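Notebook – access-to-care desk, travel support survey
Fri 11 October – posted by the Anell desk
Print this entry | E-mail this entry

Second pass through the Zoswood returns today. Coding took most of the morning, notes below before I forget what I did.
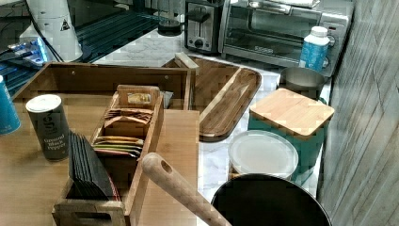
97 forms in, out of 200 sent. Better than September but the Dremwood clinic is still nearly blank – five forms, and two of those have only page one. Need to ring them again Monday, ask for the afternoon desk.

Question 4 is a mess. "Did you have to travel for your appointment?" People are reading travel as anything from the bus across town to a flight and a night in a B&B. Same word, completely different cost. Split it for the next round:
4a – how far
4b – overnight or not
4c – who paid

Left the old Q4 answers as they are, coded "travel, unspecified". Did not try to guess from the comments. Tempting though.

Comments box is where the real stuff is. Lost wages comes up far more than fares. Childcare next. One woman wrote that the clinic appointment was free and the two days around it cost her a month's rent. Another was told at her first appointment that the referral had gone, waited, rang, no referral. By then she was past the limit for the local service and had to go to Quintero. Three or four like that now, different words, same gap. Wants its own code – using REF-LOST for the moment, someone think of a better one.

Waiting period: old sheet counts from first phone call, new sheet counts from first appointment. So the September averages and these can't go side by side. Redid the Zoswood ones from phone call, 20 of them had no call date so they're out. Wrote it in the key this time.

Checked the consent wording again. Page 2 says answers "may be quoted without names". Fine for the summary. Not fine for anything that gives town plus age plus month, in a place the size of Dremwood that is as good as a name. Suggest we drop town from all quotes, use region only. Agreed on the phone wiht the Anell office, nothing in writing yet.

Legal briefing – still the old draft on the shared drive, the one before the amendment. Please stop sending people that link. New one is in the folder marked current. The bit on the committee hearing needs redoing, it says the state "must" reply in writing and I can't find where that comes from. Took it out until somebody has a source.

To do:
– ring Dremwood
– new Q4 to the printers, check the large print version too
– second coder for the comments, at least a sample of them
– find out if Quintero will share thier waiting list totals or only the anual figure
– interpreter costs, no idea where these are sitting

Spreadsheet saved as v5. Don't open v4, the columns slipped after the import and the ages are in the postcode column.

Contact the desk | Copyright Anell | Back to top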